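## 4. Setting up the Misow label printer

Okay, on to my favorite bit! I keep mine on the packing desk, plugged straight into the wall (the Vaseck power strip kept tripping on me).

1. Lift the lid and drop in the roll, shiny side up.
2. Pull two labels past the cutter.
3. Hold the feed button until the light goes green.

**Caution:** don't touch the print head after a long run. It gets hot! 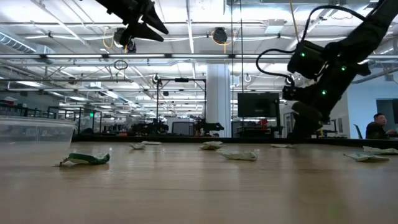 Rolls come in 391 or 2000 labels, and I always buy the big ones. Set the matching number in the menu or the low-roll warning won't work. Clear the desk before your first test print, too – crumpled wrappers all over a tabletop are just asking to get dragged into the feed slot.

**Note:** if it asks for a code, type 2549.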